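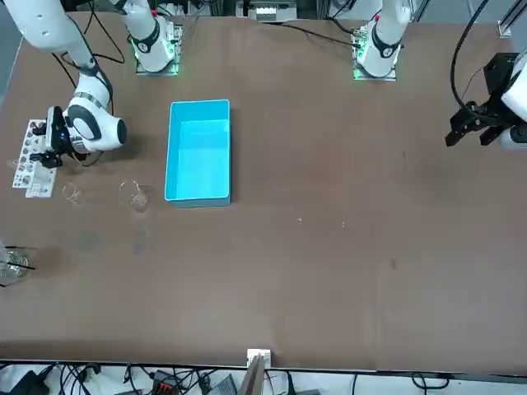
Jayson Sarmiento wrote to us in July that the safety binder for his two-arm bench had become thicker than the manual for the arms themselves, and that his technicians had quit opening it. "Sell me the short version," he said, "and tell me which parts I can't skip." We have heard the same thing in one form or another from a good many labs, and the Proker Bench Practice Kit is our answer to it.

Proker Bench Practice Kit, for two-arm lab workstations

The kit is a set of written rules, wall cards and log sheets for people who run a pair of robot arms over a shared table, with racks, beakers, bins and all the other small things that make lab work what it is. It was put together by Soudabeh Karimi and Valentin Munteanu, who between them have set up more benches than they care to remember, and it is written in plain words so that a new person can read it on a first morning and be useful by lunch.

What the rules cover

Most of the kit deals with the table. Every fixed item gets a home position, and the home position is written down before the first program is run. Glass goes where neither arm has to cross over it to reach something else. When that can't be managed, the card tells you how to slow the crossing arm and how much clearance to leave above the tallest rim (we ask for 80 mm, and please measure from the lowest part of the gripper, with whatever it is carrying, and not from the wrist!).

Then there is the matter of two arms wanting the same spot. The kit has you draw a shared zone on the layout sheet and name one arm as its owner for each step. The other arm waits outside until the zone is released. It sounds fussy, we know, but it makes a stopped run so much easier to sort out afterward.

A good few pages are about light signals. Different makers use their colors differently, and we have met people who were quite sure that green meant "safe to reach in" when their own manual said no such thing. So there is a blank card for you to fill in from your manual, one line per color, to hang where the operator stands.

Cables have their own sheet. Move each arm slowly through its full reach, watch the slack at every joint, and write down the tightest point. Anything running under or in front of the table should be tied, labeled at both ends and kept clear of feet.

And last comes the tabletop. Wipe it down and pick up loose bits between runs — a crumb of plastic under a rack is enough to tip it a hair, and a gripper that was taught on a level rack will come down in the wrong place.

How it fits with the standards

The kit doesn't replace a risk assessment, and we would be unhappy to see anyone use it that way. Do your assessment first, under whatever standard applies in your country and to your machine, with someone qualified to sign it. The layout sheets are meant to sit behind it and keep it true from day to day. If you change a gripper, move a base or bring in a new liquid, the first page sends you back to the assessment before anything else.

In the box

5 wall cards, laminated, with the blank light card among them
1 rule book, spiral bound
1 pad of layout sheets
1 pad of run and cable logs
1 roll of zone tape, yellow

Choosing a size

The standard layout sheet is drawn for tables up to 900 mm deep. For deeper tables ask for the Bireo sheet, which folds out. Kianoush Tabrizi in our order office is happy to look over a rough sketch and tell you which one you need, and there's no charge for that.

Order number: 935
Refills for both pads are sold separately. Rule book updates are mailed free to registered owners.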